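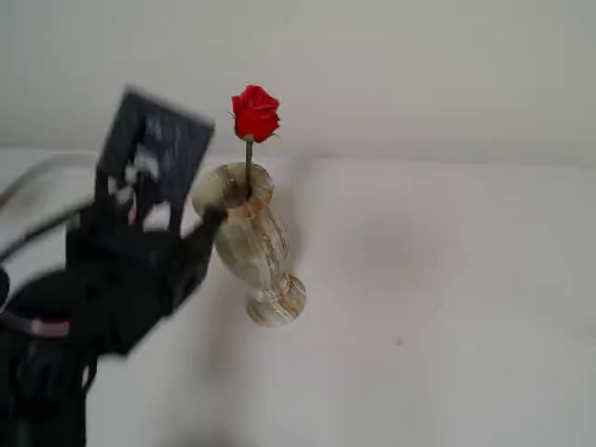
**1/**
Finally sorted out what goes on the white table. One stone vase, one red rose. I've been asked twice about the vase, so I'll put it all in a thread and pin it.

**2/**
I bought it from Arlindo Figueiredo, who has a unit at the back of the Laltcombe market and mostly sells lamps. He had it under the counter wrapped in a tea towel. He wanted 16 pounds for it and I paid 16 pounds.

**3/**
He called it onyx. I'd say onyx or something close to it. Cream with brown and amber running through, and the banding looks different from every side. I've stopped trying to settle what it is. If anyone here knows stone, I'm happy to be told.

**4/**
The shape is the old-fashioned sort -- wide lip, thin neck, fat middle, then in again to a round foot. There's a ribbed band carved at the waist. Dust gets into the ribs. A dry paintbrush shifts it.
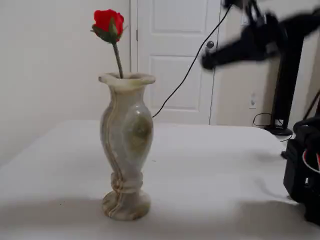
*Stone vase, one red rose, white cloth.*

**5/**
The cloth is a plain one from Gerley. I ironed it on the board and it creased again on the way to the table, so that's how it's staying. I did try a grey runner first. The vase looked dirty against it.

**6/**
Several of you said one stem would look mean. I had three in there to begin with. They leaned on each other and hid the lip, and the whole thing wanted to go over backwards when I brushed past. One stands up on its own.

**7/**
Trimming: I took 10 cm off the stem in two goes. Cut less than you think, stand it in the vase, walk to the door and look back. Wire cutters, by the way. Kitchen scissors just chew the stem and leave you with a sore thumb.

**8/**
If it still leans, turn the stem a quarter and let go. Mine leans a bit whatever I do and I've left it.
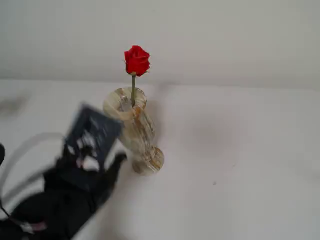

**9/**
It's also worth looking at the vase from higher up before you decide where it goes. From a chair you get the belly and the veining. Standing over it you mostly get the rim and the foot, and the rim is thicker than I'd expected. I moved mine in from the edge of the table after that.

**10/**
Someone asked about water. None in there. I wouldn't keep water in this sort of stone anyway without a liner. Arlindo says a glass tube does the job if you want fresh flowers. He sells those as well, of course.

**11/**
The rose is fabric. It came from Frota, from the loose stems in the bucket by the till. I looked at the Itik ones too, but the heads were wide open and I wanted a tight one.

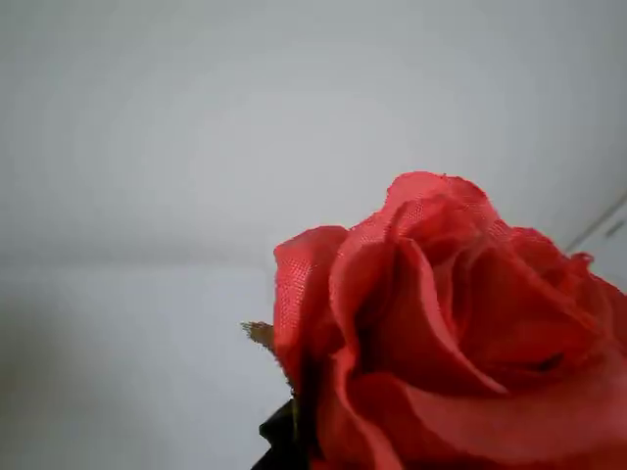

**12/**
Go by the petal edges when you're choosing. A little fraying doesn't bother me, it stops them looking like plastic. What I put back were the ones with glue showing under the head, and there were plenty of those.

**13/**
Cleaning cloth petals: hairdryer on cold, held well away. Don't wipe them with anything damp. I did that with a white one in February and the petals went limp and never came back.

**14/**
For the vase, a soft dry cloth. No vinegar and no bathroom spray -- Arlindo was very firm on that and I've no wish to test it.

**15/**
Still undecided about the wall behind. It's bare at the moment and I think I like it bare. I have a mirror in the hall that would fit, but then you'd see the back of everything.

**16/**
I'm at Laltcombe again next month if anyone wants me to ask about a second vase. He said he might have a squat one in the same sort of stone. Reply here, I don't check messages much.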